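Nolton Wrist Camera Kit: what we learned fitting it to three grippers

The Nolton kit is a small camera, a clamp and a lead, and it goes on between the arm's tool flange and whatever gripper you already have. We sell it on its own or with a pair of Vetum soft fingers. This page covers what's in the box, which grippers it suits and how it got on when we tried it on our own bench, and I'll say now that I've had a lovely time with this one.

What you get

Camera head with fixed lens
Split clamp, two halves, with four screws and a hex key
100 cm lead, straight plug at one end and right-angled at the other
Stick-on cable clips (10 in the bag)
Printed card with the calibration pattern

Part number is 797 for the kit. If you want the fingers as well, put a note on the order and Estíbaliz Palacios will match them to your gripper before it's packed.

Why put the camera on the wrist?

A camera on a stand gives you a good steady view until the arm gets in front of it, and the arm always gets in front of it. With the camera riding along behind the fingers you see what the fingers are about to close on, right up to the last moment. The price is that the view moves and tilts with every turn of the wrist, so your software has to cope with a table that is never quite level. Most people we supply end up running one of each, and I'd do the same.

The three grippers

Vetum two-finger. Our favourite match by a long way. The fingertips sit in the bottom corner of the view and stay there through the whole stroke, which makes lining up on small parts a joy. Higinio Zavala picked up washers with it all afternoon and had to be asked to give someone else a turn.

Hilex parallel. Stronger grip, wider body. It fits the clamp with no trouble, but the jaws hide more of the table when they're fully open. Turn the clamp a quarter turn to the side and you get most of it back. You do need to calibrate again after that, so decide where you want it before you start.

Ó Súilleabháin suction cup. Works very nicely for flat things such as card and trays. The cup is long, so the camera ends up further from the work and fine detail goes a bit soft. Lorcan Sheehan has made a shorter cup holder for his own arm and is happy to share the drawing if you write in.

Fitting it

Park the arm with the flange at a comfortable height and switch the power off. Put the two clamp halves round the flange adapter and do the screws up finger tight. Turn the camera until the cable leaves on the side away from your gripper lead, then tighten the screws evenly, a little on each. Leave a generous loop in the cable at the wrist. Gearóid Cullinane set his up with the lead nice and neat, then rotated the wrist to its limit and pulled the plug straight out!

Once it's on, run the arm slowly through its full range before you try any picking.

Lighting

Plain matt panels round the work area helped more than any setting we changed. We had a dark cloth backdrop first and the camera kept brightening everything to make up for it, so pale parts washed out. With light walls and a light table the exposure settles quickly, and shiny parts are the only ones that still need a bit of care with the lamp.

Two arms on one table

This was the bit I was most keen to try. With a second arm in the cell, the wrist view is handy for checking clearance as well as picking, and you get angles on joints and connectors you'd otherwise have to crouch for. Keep the speeds low on both arms until you trust your stops. Eoin Fahy is writing up our settings and they should be on the downloads page in September, along with the mounting drawing for the wider clamp.
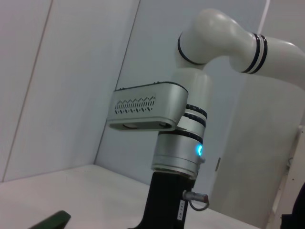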